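Shop Notes: Building a Gripper on the Kitchen Table (and Then in the Shared Workshop, After Complaints)

Posted 18 July 2023

Tips collected while putting together a hand-held gripper for the sorting project, which we call Dirnus for reasons that made sense late at night. Most of them apply to anything with fingers, screws and a builder who owns too few clamps.

Print the fingers lying down. Standing up, they look magnificent and snap along the layer lines the first time they meet a jar of pickles. Lying down they take longer and leave an ugly side. Put the ugly side where you won't look at it.

Glue alone will not hold a rubber pad. I tried the Lamix contact cement, which bonded permanently to my thumb and to very little else. Use a screw through the base of the pad and stop when the head sits snug. If the rubber bulges, back off a half turn.

Cut pads from textured sheet, texture facing in. Smooth rubber works nicely until there is dust, and a workshop is mostly dust. Wipe the pads with a damp cloth before each session and leave the solvents on the shelf. Solvents turn rubber into something like old licorice.

Leave 2 mm of play at the pivot. Zero play feels like quality for one evening. Then the plastic swells, the jaw sticks, and you are out there with a file and a bad attitude.

If you motorize it later, route the cable along the outside of the arm with 3 ties and a lazy loop at the joint. The Fosora servo comes with a lead exactly long enough to be too short. Buy the extension in the same order and save yourself the second shipping charge.

Practice on things you were going to throw out.
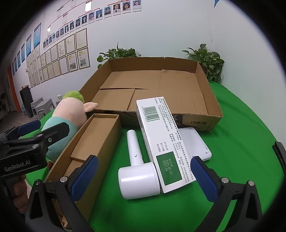

Cardboard is the best teacher in the building. It is light, it is free, and it folds up in a huff if you squeeze too hard. Work from the rim of an open box first, then try the flaps, which slide around and will show you how poor your aim is. Cartons lying at an angle come next. Turn your wrist to suit the carton and keep the pads flat against its sides.

Do short rounds. After 60 grabs my forearm quits and I start blaming the hardware. My running tally in the Ntuli notebook stands at 2,827, including the ones I recorded as "sort of."

Retighten the pad screws at the end of the day. In August I plan to try threadlocker, the blue kind, once I find where I put it.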